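Ticket 41: Slow drain and a smell in the guest bathroom sink
Property: Sidness, upstairs bathroom
Opened by: Ayantu Teshome
Handled by: Nektarios Stefanou
Status: Closed, with a note to look again in February

Ayantu Teshome wrote:

Hello all, and sorry to be back so soon after the business with the hall radiator! The sink in the upstairs bathroom has started draining very slowly. If you wash your face with the tap running, the water climbs up the sides and just sits there, and then it goes down with a long gurgle that you can hear from the bedroom. There is also a smell, a bit like old pond, mostly in the mornings before anyone has run any water. I've poured a kettle of hot water down it twice with no luck. Perrine Boyer is staying in that room at the moment and she is being very sweet about it, but I'd like to get it sorted for her. The tub drains fine and so does the toilet.

Nektarios Stefanou wrote:

Hi Ayantu, no need to be sorry, this is what we're for. If the tub and toilet are both happy then I wouldn't worry about the main line. My guess is the stopper or the trap under the sink. Please hold off on any store-bought drain cleaner for now, as I may end up with my hands in whatever comes out of there. Could you tell me whether the stopper lifts out by hand, and could you clear the cabinet underneath so I can get a bucket in?

Ayantu Teshome wrote:

Cabinet is cleared (I found two bottles of Bimimell hand soap I'd been hunting for since the summer, so that's one good thing to come of this). The stopper turns but doesn't want to lift. Picture is below, and I'll be home all afternoon if you want to come by.

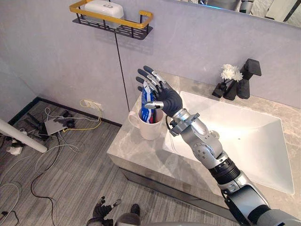
Nektarios Stefanou wrote:

Thank you, I came by at 3:30 and had a good long visit with that sink. The stopper was the kind that unscrews, and it took a rubber glove and some patience to get it moving. There was a plug of hair and old soap wrapped around the stem, and behind that a thick gray paste lining the pipe as far as I could reach. A good part of the paste smelled of mint, and I think that's where the toothpaste has been going. With the mug standing on the marble to the left of the basin, it's very natural to lean over and rinse everything straight into the sink with only a trickle of water, and a trickle doesn't carry it far. Before I started I moved the mug, the little black holder and the vase of white flowers over to the windowsill, and I put them all back when I was done, so if the flowers are facing the wrong way, that was me. I took the trap off, scrubbed it in the bucket, and fitted a new Skonum washer on the side that looked tired. Ran the tap full for two minutes and the water kept up nicely. No drips at the joints.

Ayantu Teshome wrote:

Oh, what a difference! Perrine says it drains "like a sink in a hotel," and coming from her I believe that's high praise. I do still get a faint whiff if I put my nose right down by the drain. Is that something to chase, or should I leave it be?

Nektarios Stefanou wrote:

I'd give it a few days first. Some of that smell can hang around in the overflow channel, and I only got a short brush in there. Mix a little baking soda into warm water, pour it slowly into the overflow opening in the evening, and flush it with plain warm water in the morning. Keep vinegar off the counter while you're at it, please, because it will dull the marble. If you still notice the smell after that, write back here and I'll bring the long brush.

Ayantu Teshome wrote:

Did the baking soda on two evenings and the smell is gone. Perrine now runs the tap properly after brushing, and she has asked me to pass on her thanks. You can close this one. Wissam Chidiac mentioned that his sink downstairs is getting slow as well, but I've told him to open his own ticket so yours don't get tangled together.

Nektarios Stefanou wrote:

Lovely, closing it now. I've put a reminder in for February to pull the stopper and check the new washer. Wissam, if you're reading along, please clear your cabinet before I come!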